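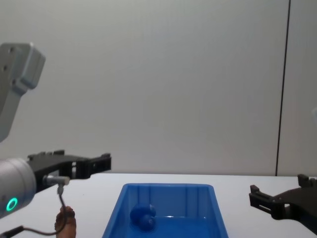 Let the Robotics Club Be Slow

By Domnica Tudose
2019-09-09
48 shares | 2 comments

I have been helping with the after-school robotics club at Sokell for long enough to have opinions about it, and my family would tell you they've heard most of them over dinner. So I'm going to put the biggest one down on paper and give them a rest. I think we should let the kids spend the whole fall on one small job, done with two arms and a blue bin on a white table, and I think we should stop apologizing to parents for how dull it looks.

And it does look dull, if you walk in with your coat still on and watch for a minute. An arm on the left, an arm on the right, a bin between them with something round and blue down in the corner. The kids call the whole setup Faso, for reasons that were explained to me once and that I have since lost. The job is to get the thing out of the bin, pass it from one gripper to the other, and put it back. Your average four-year-old can do it while talking about horses.

Last year we did what most clubs do. We signed up for Skivport in the fall and spent every meeting until April building toward it. Skivport is a lovely event and I want to be fair to it, because the people who run it are kind and the gym is always warm and the pretzels are good. But the season is built around a three-minute match, and a three-minute match rewards a particular kind of club. You pick the two students who already know how to code. You hand them the laptop. Everyone else makes the banner, and a very nice banner it was, and one girl on our team told me at the end of the season that she had never once moved the robot herself. She wasn't complaining, either. She said it the way you'd mention that you'd never been to Ohio. I thought about it the whole drive home, and I live out past Surdu, so that's a good long drive.

What I like about the slow job is that everybody gets a turn at it, and everybody is bad at it in their own way. The quick kids come in too fast and knock the bin. The careful ones hover over it until the bell. A blue thing in a blue bin is harder to pick out than you'd think, too, especially through a cheap camera, and a seventh grader who has just spent her afternoon arguing with a computer about where the edge of something is has learned more about seeing than I managed to teach in a whole unit on light. I say that as somebody who was very proud of that unit on light!

Then there's the writing. Each student keeps a notebook, and each try gets a line in it: what they meant to do, what the arm did, what they'd change. I borrowed this from my grandmother, who kept a bread notebook exactly like it and never mentioned robots in her life. Some of the entries are very short. "Missed." "Missed again, other side." One boy wrote "I think I was the problem," and I've been tempted ever since to have it printed on something and hung over my own desk.

Now, I know the argument on the other side, because it was put to me at the open house by a father who was perfectly polite about it. He said that kids need a goal, that a tournament gives them a date on the calendar, and that without one a club just drifts. He has a point. We had a week last spring, after the season was over, when not much happened besides snacks. And the trophy case matters to a small school -- I won't pretend I don't slow down when I walk past it. The club fee is $60, and a parent who has paid it would like to see something at the end with a ribbon on it.

But I'd say back to him what I tried to say then, somewhat less clearly, with a paper plate in my hand. The date on the calendar mostly helps the kids who were going to be fine anyway. The others learn to stay out of the way as it gets closer, and they learn it fast, and they're very gracious about it, and by winter you have a club of watchers. I would trade a shelf of ribbons to not do that to another group of seventh graders.

I'm not asking for Skivport to be thrown out. What I'd like is for us to skip the fall sign-up, keep the one job on the one table until winter break, and let the students vote after that on whether they want to compete in the spring. If they do, they'll walk into that warm gym with every one of them having driven the arms and made a mess of it and written the mess down. If they don't, we could move on to folding a towel, which I'm told is dreadful and which I am looking forward to very much.

Meetings are right after the last bell, in the room past the art sinks. Parents are welcome to come and watch, and if you can stay past that first minute with your coat on, take it off and ask one of the kids for a turn. They're good teachers. They were patient with me, and I missed the bin completely.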